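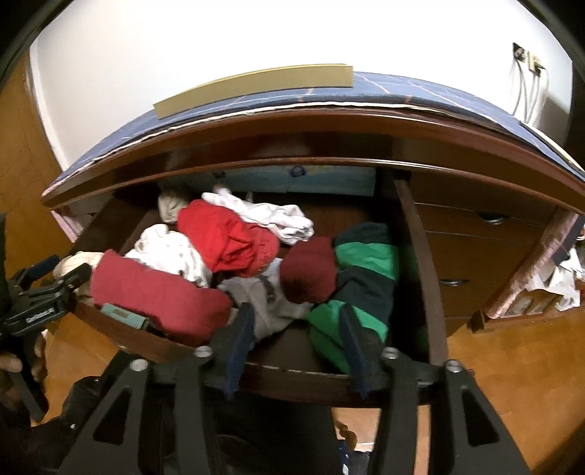 Call for Participants: Clothes at Home, a Study of How We Keep and Use What We Wear

Herevano is a small research office in Grandmont. We study daily life at home, and this summer we are looking for 37 households to join our new study about clothes. We want to learn how many clothes people own, how often they wear them, and how they decide to keep a thing or let it go.

You do not need to be a tidy person. You also do not need to be interested in fashion. We are happy to hear from people who live alone, from couples, from families with children and from people who share an apartment.

Who can take part

You can apply if you are 18 or older, if you live in Grandmont or in the villages near it, and if you have lived at your present address for at least one year. You should be able to answer questions in English or French. Only one adult from each household will be our contact person, but the others must agree that their clothes are included.

We are sorry that we cannot accept people who sell clothes for their work.

What we will ask you to do

The study takes 7 weeks. In the first week, one researcher visits your home for two hours and makes a list of your clothes together with you. Please do not clean or arrange anything before this visit. We look at the wardrobe, the drawers, the coat hooks and also boxes under the bed, if you have them. You can always say no to a drawer or a room.

After the visit you keep a short diary in our paper notebook. Every evening you write what you wore, what went to the laundry and what you bought, repaired or gave away. Most people in our test group needed five minutes for this — some needed less.

In the last week we meet again for a conversation of one hour, at your home or in our office on the El Khatib building's second floor.
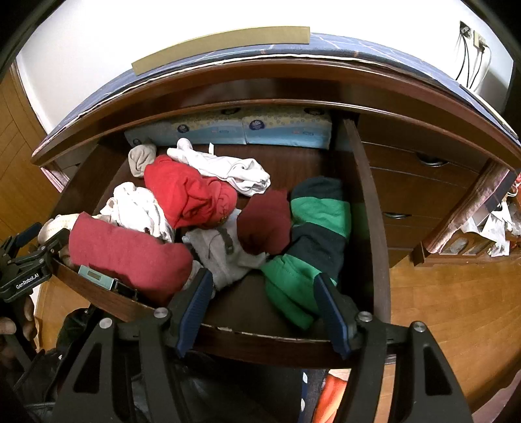
What you receive

Each household receives 170 euros. We pay 100 euros after the fourth week and the rest after the last conversation. If you stop early, you keep what was already paid. The project is paid by the Uvoment fund, and we do not work for any clothing brand.

Your privacy

Your name and address are stored apart from your answers. In our report we use only a number for each home. You may ask us to delete your data until the report is printed.

How to apply

Please fill in the form at our reception or ask us to send it by mail. Write how many people live with you and which days are good for a visit. We answer every application, also when the places are full. Applications are open until the end of July.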